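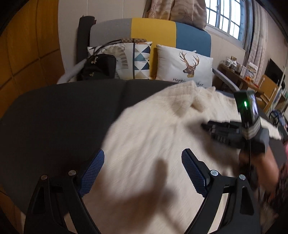 Handgreifer: linker Finger hängt nach, Pads rutschen auf Stoff

gefragt von wiltska_nord, November 2022, Bereich Greifer & Handgeräte

Hallo zusammen, kurz und schmerzlos weil ich gleich weiter muss. Wir haben zwei Handgreifer von Torkeo, Parallelogramm-Finger, schwarze Glieder, blaue Rillenpads. Einer läuft sauber. Beim anderen kommt der linke Finger immer später als der rechte, beim Zumachen sieht man es deutlich. Bei festen Sachen egal, bei Decken und Tüchern nicht: der rechte schiebt den Stoff schon weg, bevor der linke überhaupt da ist. Dann Falte weg, alles nochmal.

Was ich schon hab:
- Bolzen aussen nachgezogen, keine Änderung
- Pads mit Spülmittel abgewischt
- Trigger getauscht mit dem vom guten Gerät, auch nix

Spiel am Finger spürbar wenn ich seitlich wackel, aber nur links. Gelenk ausgeschlagen? Oder kann man das noch einstellen? Neues Fingerpaar dauert laut Händler 14 Tage, solange wollt ich eigentlich nicht stehen. Und zweite Frage: wie oft tauscht ihr die Pads wenn ihr hauptsächlich Textil macht?

Võ
2 Stimmen

Aussen nachziehen bringt da nichts. Das Spiel sitzt fast immer am inneren Bolzen, da läuft die Buchse ein. Akku raus, Finger ganz auf, Sicherungsring innen ab, Bolzen rausdrücken. Wenn der Bolzen in der Mitte blank ist und am Rand nicht: Buchse hin. Kostet nix, ist ein Drehteil, aber bitte gleich alle vier machen, sonst hast du in drei Wochen rechts das gleiche.

Reihenfolge beim Zusammenbau:
Buchse trocken einsetzen, kein Fett. Fett zieht bei Textil die Fusseln rein und dann klemmts erst recht.
Bolzen von der Padseite her rein.
Ring drauf, Finger zehnmal von Hand auf und zu. Muss ohne Haken gehen.
Dann erst Nullpunkt neu setzen: Greifer zu, Taste halten bis die LED blinkt, loslassen. Ohne Nullpunkt läuft er danach schlechter als vorher, hab ich selber mal vergessen und nen halben Tag gesucht.

Schau auch in die Spalten zwischen den Gliedern. Bei mir war da mal ein Wollfaden drum gewickelt, sieht man nur gegens Licht. Pinzette, fertig.

Pads: ich tausch nach Gefühl. Wenn die Rillen am vorderen Rand weg sind, raus damit. Das Spülmittel übrigens lieber weglassen, bleibt ein Film drauf. Feuchtes Tuch und gut.

Julance
25 Stimmen, akzeptiert

Würd ich so unterschreiben bis auf das mit dem Gefühl. Wir führen ne Strichliste am Koffer, Sichtkontrolle nach 50 Betriebsstunden, Bolzen und Pads zusammen. Grob gewebte Sachen fressen die Rillen deutlich schneller als glatte, also nicht wundern wenn ein Gerät früher dran ist.

Noch was zu den zwei Geräten: beschriften! Sonst werden die Finger beim Putzen vertauscht und du suchst den Fehler am falschen. Und Kabel am hinteren Modul so führen dass es beim Schwenken nicht zieht, hatte da schon nen Wackelkontakt der genau wie ein lahmer Finger aussah. Also erst Stecker prüfen, dann schrauben.

torkeo_nutzer_sued
0 Stimmen

hatte ich auch, einfach fester zudrücken. oder halt neu kaufen

Kommentar von wiltska_nord: Innerer Bolzen wars, links blank wie beschrieben. Buchsen bestellt, bis dahin Streifen Teflonband drin, läuft erstmal. Faden war auch einer drin, danke. Strichliste kommt jetz an den Koffer.

Kommentar von Võ: Teflonband bitte nicht vergessen wieder rauszunehmen, das wandert.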